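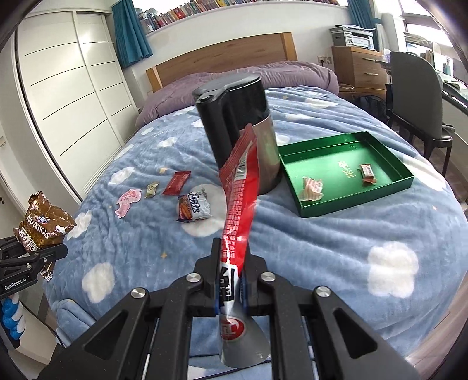

An electric kettle and a snack in a red wrapper, two staples of dorm life.

News > Campus > Student Life

Drerden residence halls to get late-night tea kitchens this December

Students living in the three residence halls on the east side of Drerden College will have somewhere new to go when they get hungry at midnight. Starting in December, the old reading lounges on each ground floor will stay open until 2 a.m. during finals as what the college is calling "tea kitchens," with hot water, a long table, a couple of microwaves and a shelf of things to eat that students can take for free.

It's a small change, and it won't make the front of anybody's brochure, but it has been a long while coming and plenty of people on the east side are very happy about it. Anyone who has lived in Heinonen Hall knows the walk to the dining center after dark, down the hill and past the tennis courts, only to find that the grill closed at nine. The vending machine in the Heinonen basement has been out of order since the start of the semester (there is a note taped to it, and the note has been rained on, which is a separate problem with the basement).

The idea came from Hongjun Duan, a junior in Heinonen who spent last spring asking her neighbors what they ate after 10 p.m. and writing down the answers. She heard from more than 100 of them. Instant noodles came first by a wide margin, followed by cereal, crackers and whatever had arrived in the last package from home.

"People were embarrassed to tell me at first, and then you couldn't stop them," said Duan, who is from a family that takes its tea seriously and keeps four kinds in her desk drawer. "One girl walked me through how she makes oatmeal in a travel mug, step by step, and I've made it that way ever since. Everybody has a system. I just thought it would be nice if we could all have our systems in the same room."

Duan took her notes to Trevor Robichaud, who runs residence life on the east side and who lived in Clirkell Hall himself as a student, back when it still had pay phones. He remembers a kitchen on his floor with one burner that worked and a line for it every night of finals week. That kitchen was turned into storage years ago.

"I met about half my friends waiting for that burner," Robichaud said. "You'd stand there in your socks with your can of soup and you'd get to talking. When Hongjun came in with her notebook, I'll admit I was sold before she sat down."

Each kitchen will have seats for 23 people, plus some floor cushions that Clirkell residents have already claimed in spirit. The lounges needed new outlets and better lighting, and the one in Plorisell Hall got a deep sink as well, the kind you can actually fit a soup pot into. The piano in the Plorisell lounge is staying where it is, although playing will stop at 10 p.m. as it always has. The armchairs are staying too, even the green one with the bad spring.

Food for the shelves will come from the dining center and from a donation bin outside the Heinonen mailroom. Sealed snacks, tea bags, cocoa packets, instant soup and oatmeal are all welcome, and so are mugs, as long as they're clean and you don't mind never seeing them again. The first week's appeal brought in 40 mugs, including one shaped like a trout that now has something of a following on the second floor.

The rules for kettles in student rooms are the same as they were in the fall. Models that shut themselves off are allowed in all three halls, and hot plates and toasters still are not. Robichaud said he's had a few worried emails about that and wanted to put everyone's mind at ease. The kitchens are meant as an extra, and students who would rather have a quiet cup of something in their own room at the end of the night are more than welcome to carry on.

The kitchens will run through the last exam and then close for winter break with the rest of the halls. Whether they return for spring midterms depends on how many people use them, so there will be a sign-in sheet by each door. Duan hopes people will put down what they ate along with their names, but she says that part is up to them.

The Heinonen kitchen opens first, at 8 p.m. on Friday, with dumplings made by residents of the third floor. Plorisell and Clirkell will follow over the weekend. Students from the west side are invited too, and are asked to bring a mug.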